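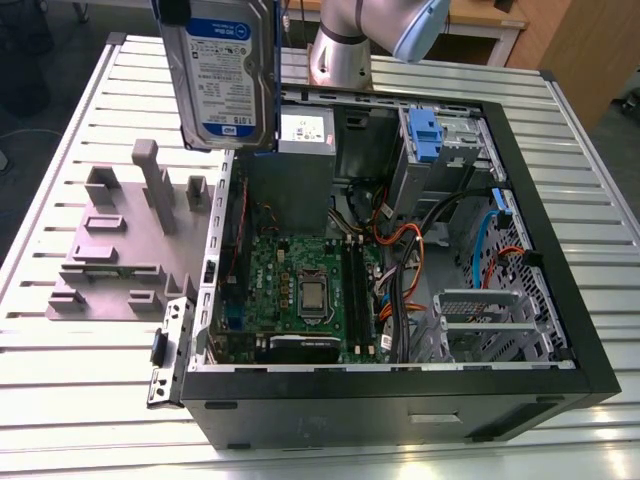
Slide 1: a 1 TB WD Blue drive and an open desktop tower.

Notes, Mireille Geagea, Grernby Library, April 2026
Talk: Keeping a Town's Family Papers

Thank the library for the room. Ask people to hold questions until the end. Talk runs 30 minutes, then 15 for questions.

Start with the Atallah letters. The family kept them in a hatbox in Valtby until the house was sold. Most are from one sister to another and deal with rent, weather and a cousin's wedding. Read the wedding one aloud. Go slowly, the names are hard to follow.

Next, sorting. Keep the order the family left things in, even when it looks wrong. Write on the folder in pencil, never on the letter. Take out rusted paper clips. Leave the envelopes with their letters.

Scanning. We did the letters at 500 dpi the first year, which was more than we needed and made very large files. Put the date first in the file name. Keep one copy in the building and one somewhere else.

Pass around the empty Kendex box. Mention that it fits legal size paper.

Photographs without names: bring them to the oldest relative first. Write down what they say even if they are unsure, and note who said it.

Skip the part on newspapers if time is short.

Sign-up sheet for the May sorting day is by the door.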